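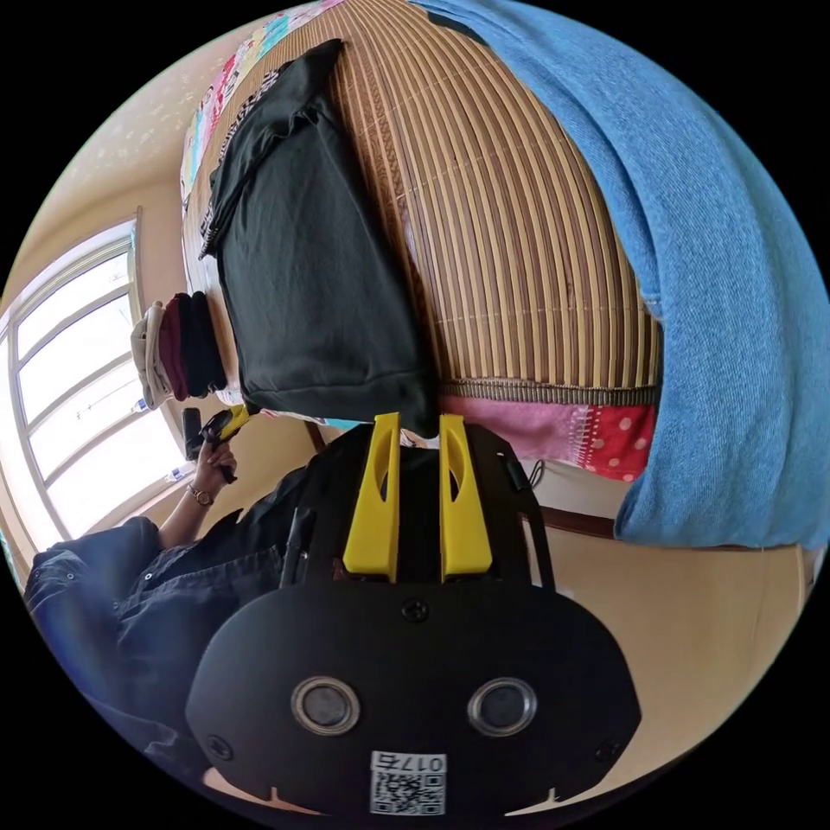 Questions I get about bamboo bed mats and folding on the bed

I've been sleeping on a woven bamboo mat every summer for 9 years now, and I seem to have become the person people email about it. These are the questions that keep landing in my inbox, mostly from readers of the Rusu laundry posts (hello!).

Why put a mat on the bed at all?

It's cooler. Our bedroom gets full sun through the big window and by mid-afternoon the mattress feels like a warm loaf of bread. The mat doesn't hold the heat the way cotton does, so I can lie down at 9 at night without peeling myself off the sheet.

Does it go over or under the sheet?

Over, for me. I leave the ordinary sheet on and lay the mat on top, so there's usually a bit of pink and red polka dot poking out past the braided border. Some people tuck the lot in. I tried that and the mat buckled in the middle, so now it just sits there.

Isn't it scratchy?

A little, the first week. Wipe it down with a damp cloth, let it dry right through, and it settles. If you've got long hair, plait it or wear it up. Trust me on that one.

Do you really fold all your washing on it?

Yes! It's the best folding surface in the house. It's flat and firm, and T-shirts don't sink into it the way they do on a doona. I lay each one face down, sleeves in, then fold it into a rough rectangle and move on. Rough is fine. I spent $351 on a Walteo folding table once and it now lives in the garage holding paint tins.

Where do the finished piles go?

End of the bed, next to the window. I don't sort by colour, so beige ends up on maroon ends up on black, and whoever's putting them away can work it out. Don't leave dark things in strong sun for days though, I've had a navy jumper go a funny purple along one fold.

What about when it gets cold at night?

I keep a light blue blanket over the side of the bed and drag it up at 3 am when I need it. The mat comes off for good in April, usually after one night of complaining.

How do you store it?

Rolled, never folded. The strips crack if you fold them, and once one goes the neighbours follow. I roll mine around a cardboard tube, tie it with two old stockings and stand it behind the wardrobe door. A Norko storage bag would probably do the job too, but check it's breathable or you'll open it up to a nasty smell.

Mine's got a musty patch. Can I save it?

Usually. Go over it with white vinegar and water, half and half, then stand it outside in the shade with a breeze. Give it 7 hours at least, and flip it halfway. If the patch is black and furry, I'd let it go.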